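Lamero Long Planter
Raised planter system for walkways, plazas and office grounds

Made by Ostapchuk
Sold in straight and curved sections
Spring orders now open for April delivery

If you've ever walked from a parking lot to a big office building on a hot afternoon, you already know what this product is for. A wide stretch of pavement is a fine thing for getting people from one place to another, but it can be a lonely sort of place to be, and a good long bed of shrubs and grasses running beside it changes the whole walk. We've been making the Lamero for people who look after that kind of space: grounds managers, landscape contractors, building owners, and now and then a very determined tenant group that has talked the landlord into something nicer than a row of pots.

The Lamero is a raised planter that comes in sections. You join as many of them as you like, end to end, and the soil runs straight through from one to the next with no walls in between. That last part matters more than people expect when they first call us. Roots like company and they like room, and a shrub that would sulk in a box of its own will settle in happily when it can wander a little. It also means the planting reads as one long bed, so you can let things drift and mingle the way they would in a garden.

What it's made of

Each section is a cast shell with a smooth outer face and a slightly rounded top edge (kind to elbows, coats and the occasional person who sits down to eat a sandwich). We cast it in three shades: Chalk, which is our palest, then Oat, then a middling gray we call Pewter. Chalk is the one most customers choose for settings with a lot of light concrete, though if you'd like our opinion, Oat hides splashed soil a good deal better in a rainy spring. We'll happily send out sample tiles of all three so you can set them down on your own paving and look at them morning and evening before you make up your mind.

Inside, there's a root-safe liner and a raised drainage floor. Water goes down through the soil, through a filter mat, and out by way of slots along the base, and you can choose which side the slots face when you order. Please do give this a minute's thought. A planter that drains toward the walking side will leave a damp stripe on the pavement after every watering, and you'll be looking at that stripe for a long time.

Where it looks its best

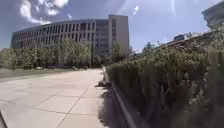

Reader comment, from Altico: We have the Lamero along our front walk and the thing I'd tell anyone is to plant it thicker than you think you should. We spaced ours by the book, and the first summer it looked like a row of polite strangers. We went back and filled in with more grass between the shrubs and it finally looked like something. Also, order the liner with the spare strip. We didn't, and we wished we had.

We're grateful for that one, and we've changed our planting sheet because of it. The old sheet gave spacing for fully grown plants, with the result that a new bed could look a bit thin for a couple of seasons. The new one gives two sets of distances, one for patient people and one for everybody else, and it tells you which plants to lift out later if you go with the closer spacing. The spare liner strip is now included with every order of 4 sections or more, so you won't have to remember to ask.

As for placing it, the Lamero does well along broad paths, beside lawns, at the edges of plazas, and in front of big plain walls that could use some softening. It's a natural companion to larger buildings. A multistory front with row upon row of windows has a lot of straight lines in it, and some loose, grassy planting down at walking height gives the eye somewhere gentler to land. If there are already trees on the site, so much the better. Trees take care of the upper part of the view, and the planter takes care of the part you brush past with your sleeve.

Straight and curved

Straight sections are the backbone of the range and they suit most jobs. Curved sections come in a wide sweep and a tighter one. The wide sweep is meant for following a path that bends slowly, or for echoing a building with a gentle arc to it, and it's so gradual that a single section on its own hardly looks curved at all. You need several in a row before the line begins to show. The tighter one is good for rounding a corner or wrapping a seating nook.

You can mix the two kinds freely. The joints are all the same, and the top edge lines up whichever way you go. If you're not sure how a run will fit, send us a sketch with your measurements. It doesn't have to be a handsome sketch. We've worked from drawings made on the backs of envelopes, and we'll send you back a proper layout with the sections numbered in the order they go down.

Planting it

We don't grow plants ourselves, but we've watched an awful lot of these beds get filled over the years and we do have our favorites. A mixture of dense evergreen shrubs and tall ornamental grasses is very hard to beat. The shrubs hold the shape through the winter, and the grasses bring the movement, which you'll come to love on a breezy day. Feather reed grass, switchgrass and little bluestem have all done nicely for our customers in sunny places. For shrubs, we'd point you toward inkberry, dwarf yew, or one of the compact viburnums, depending on your winters.

In full sun on open pavement, remember that the planting gets heat from above and bounced light from below. Choose tough plants, mulch them well, and water deeply in the first year, even if they look perfectly content. A raised bed dries out sooner than the ground does. If you have a choice about timing, plant in early spring or in the fall, and let everything get its feet under it before the real heat comes.

Use a soil blended for raised planters and skip the bagged garden topsoil, which packs down and then drains badly. Fill to a hand's width below the rim, water it in, let it sink overnight, and top it up in the morning before you start planting.

Watering

The Julent drip kit is made to fit the Lamero and is sold separately. It's a plain, sturdy arrangement: a supply line that runs through the bed from end to end, emitters spaced along it, and a filter at the inlet that you can unscrew by hand and rinse under a tap. One kit serves up to 8 straight sections. For a longer run you'll want a second kit fed from the other end, so the plants in the middle aren't getting the leftovers.

Lay the line before the plants go in. We know it's tempting to do it the other way around when the nursery truck has already arrived and everyone is standing there with a shovel, but threading a hose through a bed full of grasses is a scratchy afternoon's work.

Setting it in place

The sections need a firm, level base. Existing concrete or paving is usually fine, as long as it's sound and doesn't puddle. For rooftops, decks or anything with a floor below it, have an engineer look at the load first, and count the weight of soaked soil, which is a great deal more than dry.

Sections are lifted by four threaded inserts in the top edge. Set the first one, check it carefully with a long level, and then work outward from it. Shims are included. The joint bolts go through from the inside and get hidden by the soil, so leave the filling until the very last section is in and you've stood back and looked down the whole line from both ends.

Leave some breathing room for people. A path that felt generous on the plan can feel snug once grasses are leaning over it in September, so we like to see the planter set back a little from where folks walk.

Looking after it

There isn't much to do to the planter itself. Rinse the outer face in spring with a garden hose and a soft brush. Clear the drain slots whenever you're down at that end with a trowel. Don't use salt right up against the base in winter if you can help it, and keep snow shovels off the rounded edge.

Cut the grasses back in late winter before new growth starts, and trim the shrubs lightly after that. Top up the soil as it settles.

Prices and ordering

Straight section: $500
Julent drip kit: $49
Curved sections: priced by layout, please ask
Sample tiles: free, one set per site

Shipping depends on distance and on whether you have a way to unload. Tell us if you don't, and we'll send a truck with a lift gate and a driver who has done it before. Sections travel upright on pallets, and we ask for the pallets back only if it's easy for you.

Prices on this page were last updated in March 2022. Orders placed now are going out in April, with Chalk and Oat in stock and Pewter made to order.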